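Tosura grasp method, wrist camera only

ovcombe_lab
Jan 18, 2025
We ran the Tosura method on bin picking, 160 tries with opaque cups and 160 with clear ones. It scored well on opaque. Clear cups were a lot worse.

gkl80
Then the depth estimate is the weak part. I'd drop it.

naso_r
Disagree. Without depth it closes too early on tilted rims. We saw that in June.

gkl80
You had 80 demos. That's too few to say.
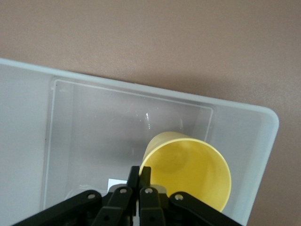 pintle
How many demos did the new policy train on?

ovcombe_lab
374, all from the same 2 operators.

naso_r
I'd still want a third operator before comparing.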